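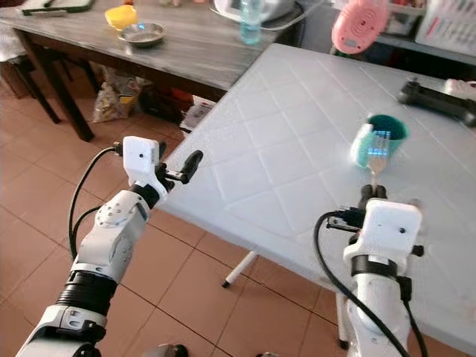

A reader wrote in after my last post to say that 20 minutes is too short a rest for flatbread dough and that hers gets a full hour. Fair enough. I tried the hour this week and the dough did roll out thinner, with less springing back.

The rest of the recipe hasn't changed. I use 250 grams of flour, a pinch of salt, a spoonful of oil and warm water added a little at a time. I buy the flour at the mill shop in Drudbridge. They had a darker one in April that I liked less. It tasted fine but tore when I stretched it.
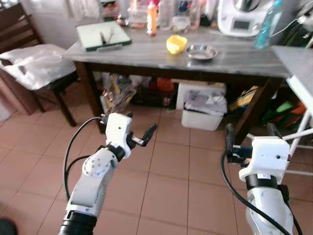

*The table with the gray marble-patterned top.*

I cook them in a dry pan on high heat, one at a time, and stack them under a towel. The first one always comes out pale. If you want to freeze some, put paper between them or you'll be prying them apart with a knife. 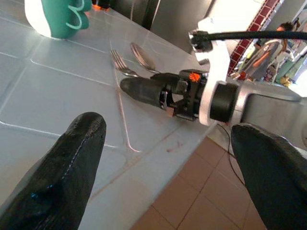 *Pale gray tile, light grout.*

I still have half a bag of the dark flour. I'm going to try it in crackers next, with sesame seeds if the shop in Laing has them.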